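When a robot comes to work in the kitchen

Hello again! Lots of you wrote in after the last page and asked me the same thing: do robots take people's jobs? It's a big question, and I don't think I can answer it for the whole world. But I can tell you what has happened where I work.

I work at Troltel, a big kitchen in Findton that makes school dinners. If you go to school near us, you may have eaten my gravy (sorry about the lumpy batch in June). On a busy day we send out 2,201 dinners, and every one of them needs plates, spoons, ladles and trays that somebody has to wash, dry, sort and put away.

For years that somebody was me, along with 10 other people. We stood at a long counter and picked things up and put them down all day. Pick up, put down, pick up, put down! My wrists used to ache so much by Friday that I couldn't open a jar of jam at home.

Then the kitchen decided to get a sorting robot. We call it Studaren, and before you ask, no, it hasn't got a face. It's an arm with a gripper on the end. A gripper is a robot's version of a hand, except it doesn't have five fingers like yours. Ours has two, and they squeeze together, a bit like when you pinch a crisp between your finger and thumb.

Try this now. Put a spoon on the table and pick it up using only your thumb and one finger. Easy? Now try a big plate. Now try a ladle with something heavy in the round end. It tips and twists, doesn't it? You fix that without thinking, because your skin feels the ladle start to slide and your fingers squeeze harder. A robot has to be taught all of that, and teaching takes ages.

So part of my job now is being a sort of teacher. I use a gripper that I hold myself, with two fingers, and I do the job with it while a camera watches. Pick up, put down, all over again, but this time the robot's computer gets to learn from it.

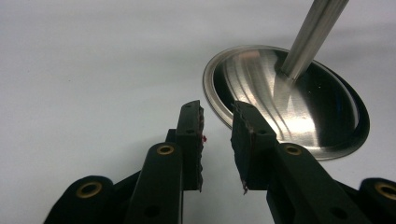
Two black gripper fingers and a round steel dish with a long metal handle. Look for the rough pads on the insides of the fingers!

Those rough pads matter a lot. Steel is slippery stuff. If the fingers were smooth all the way down, a shiny handle could slide straight out. Think of the soles of your trainers, or the bumpy palms on a goalkeeper's gloves. Rough things get a better hold.

Shiny things are tricky in another way too. Have you ever looked at yourself in the back of a spoon? You go all stretched and wobbly, and there's a bright patch where the light is. To a camera, those bright and dark patches can be very confusing. Where does the metal stop? Is that a shadow or an edge? You and I can tell at a glance, but a computer needs lots and lots of goes. I did 88 in one morning once, and then I had a very large sandwich.

What about the people, then? Well, 3 of us work with Studaren now. One person loads the trays, one checks that everything came out clean, and I do the teaching. The others moved to cooking, packing and driving the vans. Most of them like it. One of my friends doesn't, and she told me she misses the chatting at the counter. I miss it a bit too. It was noisy and hot and my wrists hurt, but we did laugh.

Some things are better. I can open the jam. I also know words I never knew before, like "calibrate", which means checking that a machine is measuring properly. I went on a course at a company called Gerlach to learn how to stop the arm safely and what all the warning lights mean. I was nervous, as I hadn't sat in a classroom for years, and I got the first question wrong!

Some things still need a person every time. Studaren can't tell when a plate has a tiny crack, and it has no idea that the trays from one school always come back with stickers on the bottom. (You know who you are.)

If a robot came to your school, which job would you give it? And which job would you keep for yourself? Ask a grown-up what has changed at their work as well, and send me what they say. I'll put the best ones on the next page.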